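Deposit deductions after moving out of shared office, is this normal?

Posted in Small Business & Premises, April 2025

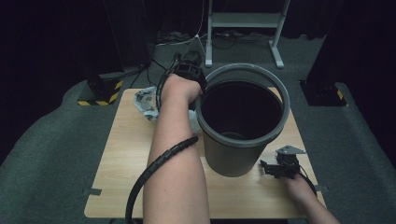
Hi all, quick one as I'm supposed to be replying to them by tonight. We had a small room in a shared building (won't say which, Trirden are the managing agents) on a licence, not a proper lease. Carpet, table, bin, all theirs. Moved out, handed keys back, thought that was that.

Now got an email saying they're keeping most of the deposit. The list is:

- deep clean of carpet
- "making good" table surface
- disposal of waste
- admin charge

No receipts, no photos, nothing. We hoovered before we left and took our rubbish with us. The table had marks on when we got it, but stupidly I never wrote that down. There was a check-in sheet but it just says "furniture: good" and I signed it without thinking, we were in a rush that day as well.

The licence says we have to return the room "in the same condition allowing for fair wear and tear". Doesn't mention an admin charge anywhere that I can find. Notice period was 2 months and we gave all of it, rent paid up to the end.

Can they just do this? And does the deposit have to be in one of those protection schemes? Somebody in the room opposite said it did and that we could get three times the money back, which sounds too good. Any help appreciated, sorry if this is in the wrong section.

curkonkate

virnatitz

Your neighbour's thinking of houses and flats. The protection schemes are for assured shorthold tenancies, ie somebody living there. Business premises aren't covered so forget the three times thing, don't put it in your email or they'll stop taking the rest seriously.

What you've got is a contract, so it comes down to what the licence says. Go through it line by line. You want:

The deposit clause. What can they take money off for? Usually unpaid rent, damage, breach. If admin charges aren't in there or in a schedule at the back (check the back, and check for anything that says "as per our house rules" or "current tariff") then ask them to point to the clause. Just that. One sentence.

The fair wear and tear bit. That's good for you. A carpet people have walked on is going to look like a carpet people have walked on. How long were you in there? Matters a lot. If it was years, very hard for them to charge you for a clean unless there's actual staining.

The table. The check-in sheet is a bit of a problem as you signed it. Not the end of the world though. Look through your phones for anything taken in the first few weeks, doesn't matter what of, lunch, somebody's birthday, if the table's in the background it might show the marks. Same for anyone else who worked in there. Also old emails, did you ever mention it to them?

Then write back, keep it short and polite. Ask for the check-out report, dated photos and the invoices for each item. Say you dispute the deductions until you've seen them. Give them 14 days. Ask for the undisputed part of the deposit to be paid now, people forget that one and it's often the bulk of it.

If nothing comes back, letter before claim and then small claims online. Most agents fold at the letter in my experiance but no promises. I'm in England btw, if you're in Scotland it's a different court process.

gallagher_rd

same thing happend to us, different agents. They wanted 36 quid for a bin bag. Kept on at them and they dropped it. Don't let it go

curkonkate

Thanks both. England, yes. We were in 5 years so hopefully that helps with the carpet. Had another look and there's a house rules thing mentioned on page 2, but we were never sent a copy as far as I can tell. Going to go through the old phone tonight for pictures.

stairwell9

Bit late but on the house rules. If they want to rely on them they need to show you had them, or at least had a fair chance to read them, before you signed. Ask for a copy and ask what date that version came in. Ours turned out to have been rewritten the August after we moved in, so the charge they were quoting wasn't even there when we signed.

Also they can't generally charge you new for old. Even if you did mark the table, a table that's had years of use isn't worth what a new one is. Ask how old it is and what it cost.

Don't accept a part payment if it says "in full and final settlement" on it, not unless you're happy to leave it there. And keep it all in email. If they ring, send a note after saying what was said.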